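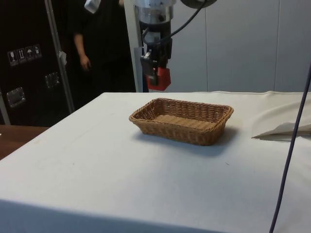
Call for participants: working group on good practice for tabletop manipulation cells

Greltico is setting up a working group to write a code of practice for small robot cells used for pick-and-place work on tables and benches. The group will review the current house rules of the Keko test sites, revise them where needed, and issue a single document that operators and site leads can apply without further interpretation.

The draft has 23 clauses. Most deal with the workspace and with the conduct of people near it. The following parts are open for revision:

Part 1. Work surface. Condition and fastening of table coverings, removal of debris between runs, treatment of folds and loose fabric within reach of the arm.

Part 2. Cable routing. Slack at the wrist and gripper, clearance through the full range of joint motion, cables crossing the table area.

Part 3. Persons near the cell. Minimum standing distance, position of the operator during motion, access to the stop button, rules for a second person.

Part 4. Objects and containers. Permitted size and weight of test objects, placement of open baskets and trays, release height, handling of dropped items.

Part 5. Storage. Transport cases and spare equipment kept beside the table.

Part 6. Records. Logging of stops, contacts and near misses.

Part 3 is expected to take the most time. The present text gives one distance for all arms regardless of speed, and sites have applied it in different ways. Prandimau has submitted a set of 198 logged stops, which will be made available to members on signature of the data terms.

Who should apply

We have 11 places. Applicants should have regular hands-on work with a robot arm, as operator, technician, integrator or safety assessor. Experience in drafting standards is useful but not required. At least two places are reserved for people who run cells daily and have no management role. Sales staff are not eligible. Employees of Savolainen may apply on the same terms as others but may not vote on Part 2, as the company supplies cable guides to the test sites.

What the work involves

Members attend one online meeting of 90 minutes every two weeks and comment in writing on one part between meetings. There is one site visit, during which members check the draft clauses against a running cell. Safety shoes are required. Travel by the cheapest reasonable route is refunded against receipts. No fee is paid for meeting time.

The final text is due in October. Members are named in the document unless they ask not to be.

How to apply

Send one page stating your current work, the type of arm and gripper you use, and the part or parts you want to work on. Attach one clause from your own site rules that you consider badly written, with a proposed replacement. Applications without the clause will not be read.

Closing date: 4th March, end of business. Applicants will be told the result in writing. Questions on eligibility should go to the Greltico standards desk before the closing date.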